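Quiénes somos

Caldeira es una escuela pequeña de Limville donde se aprende a enseñar tareas a los robots. La fundó Golnar Najafi, que llegó a la ciudad con un contrato corto y se quedó. Yo trabajo con ella desde el segundo curso y escribo esta página en español, que no es mi primera lengua.

En nuestras clases no empezamos con el código. El alumno toma la pinza en la mano y hace él mismo la tarea, despacio, muchas veces: doblar una toalla, colgarla, ponerla en otro sitio. Más adelante practica también el mando a distancia, con el brazo en otra habitación. Son dos maneras distintas de mostrar, y cada persona encuentra pronto la suya.

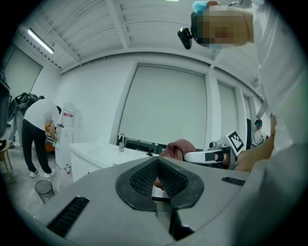 Práctica con pinzas de mano y una toalla.

Tenemos 2 salas, una en Limville y otra en Fliddale, y por ellas han pasado más de 1,000 alumnos. El curso básico dura 70 horas. El último grupo guardó 1,060 demostraciones con telas, y las revisamos una por una — es un trabajo lento, pero nos gusta hacerlo bien.

En julio abrimos el taller Stirkdale, para quienes ya manejan las pinzas y quieren aprender a corregir sus propios movimientos. Las clases son por la mañana, a partir de las nueve. Si desea visitarnos, escriba antes a la secretaría y le diremos qué sala está abierta.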